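Sestlow Sorting Kit - for school robotics clubs
Our Tuesday club loves this one! Plastic-look fruit and veg, a mesh pencil cup, and a two-finger gripper to get them talking.

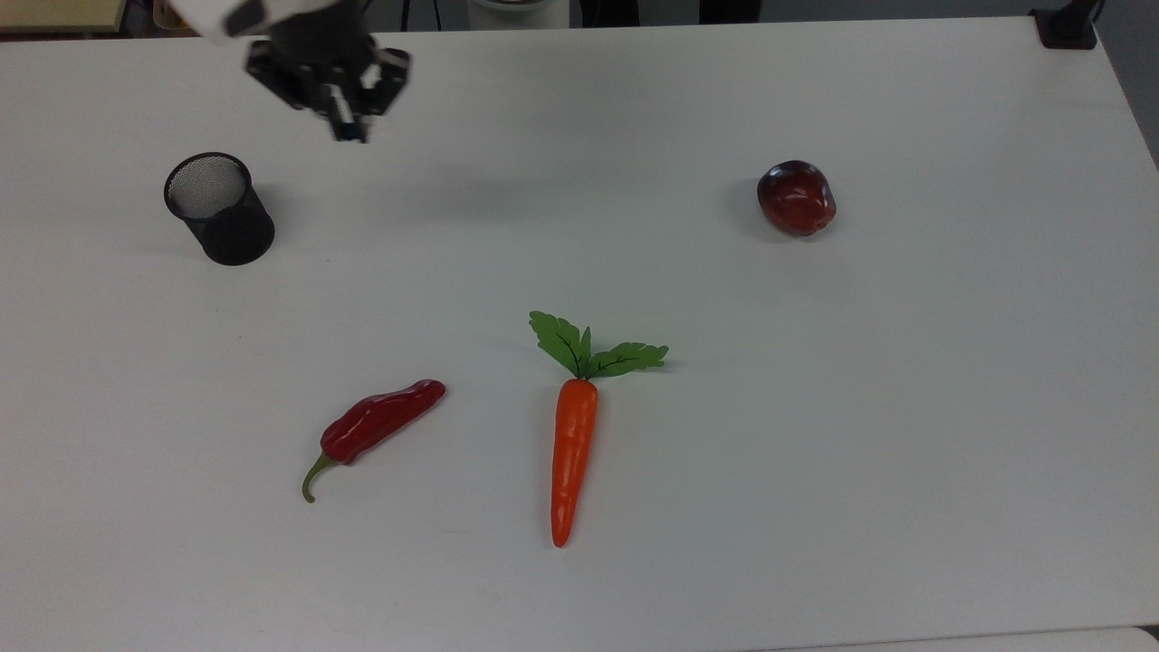 What students do
Start with the apple (rounded, so centring the grip matters), then try the chili pepper and carrot at odd angles. Gerrit Molefe's Year 9s programme their own pick order and argue over it happily.

Details
Item 1615. Activity book, 62 pages. Arm sold separately - see Ekimby.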